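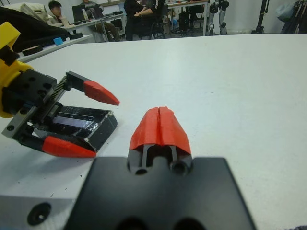
Maëlle Campbell will tell anyone who asks that she dreaded the arms at first, and that now she'd miss them terribly on a Monday-sized pile of sorting — which still makes us smile.

About us

Flerudbridge began with 2 benches and plenty of tea. We're 24 people these days, and everybody who used to sort small parts by hand has stayed on. They teach the grippers, check their labour and, we're happy to say, go home with fewer sore wrists. Drop by any afternoon and Zuweira Dankwa will gladly show you round!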